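Section 6. First use: kettle, hard water, descaling

Applies to the Isside kettle, all colors. Got the Ustum base plate (the older one)? Same steps, skip step 4, no keep-warm on that one.

Before you start

Take everything out of the box. Everything. There is a cardboard ring inside the kettle, under the lid, and a bag of silica stuck to the bottom of the base. People miss the ring. Both go in the trash.

Peel the film off the water window. Wipe the outside with a damp cloth, no soap on the base, ever.

CAUTION: Base must be dry before it's plugged in. Underside too.

6.1 First boil

1. Put the base on a flat, hard counter. Not a cloth, not a cutting board. Keep the cord short, wind the extra under the base.
2. Fill to MAX with cold tap water.
3. Lid shut until it clicks. If it doesn't click it won't switch itself off.
4. Keep-warm OFF for the first boil. Light by the handle should be out.
5. Switch down. Wait for it to click off by itself.
6. Pour it all away. Do it again from step 2. Twice is enough for most, three times if you still get a plastic smell.

Note: faint rainbow marks on the metal floor after the first boil are normal. Heat color. Does not scrub off, please don't try.

6.2 Daily use

Minimum fill is the lower line. Below that the cut-out trips and you have to let it cool with the lid open before it will start again. Not a fault.

Don't leave water standing overnight. Empty it, lid open.

Keep-warm holds for 50 minutes then shuts down. Lift the kettle off and the timer goes back to zero.

Draws up to 3000 watts. Its own wall outlet, one that matches the rating plate. No extention cords, no power strips, not shared with a toaster. If you are not sure about the outlet ask an electrician before first use, not after.

CAUTION: Steam comes out of the spout side of the lid. Cabinets overhead will swell. Pull the kettle forward, clear of the shelf, before switching on.

CAUTION: Cord must not hang over the front edge. Children pull.

6.3 Descaling

Hard water area: every month. Soft water: when you see white flakes, or when boiling gets noisy.

1. Unplug. Cool completely.
2. One sachet of Allex descaler (two supplied), or plain white vinegar and water, half and half, up to the middle of the window.
3. Sachet: add water to the same level, boil once, leave it standing. Vinegar: do NOT boil, just leave it for an hour.
4. Pour out. Rinse four times.
5. Boil one full kettle of fresh water, throw it away.
6. Spout filter: pulls straight up. Soak it in the same mix, brush with an old toothbrush, push back in till it's flush.

Note: tea tastes sour after descaling? Rinse again. It's the vinegar, always the vinegar.

6.4 Where to keep it

Back of the counter, handle turned to the side, cups and food in front.

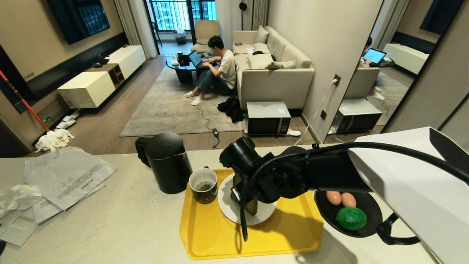
Fig. 6-1. Kettle behind the tray, mug with tea bag in front.

Paper, bags and dish towels well away from the base while it's on. Never next to a stove burner, even a burner that is off.

Moving house or storing for winter: dry it out fully, lid open overnight, then back in the box with the cord loose. A tight wrap cracks the cord at the plug end.

6.5 If it won't start

No light: check outlet with a lamp. Then lift the kettle, wipe the round contact, seat it agian.
Light but no heat: cut-out. See 6.2.
Clicks off early: scale. See 6.3.
E52 on the base: sensor. Stop using it, unplug, call the Athumani service desk and ask for Joyce Mohamedi or Nassoro Muli. Have the serial number ready, it's under the base, not on the kettle.

Don't open the base. No user parts in there.

Next: Section 7, spare lids and filters.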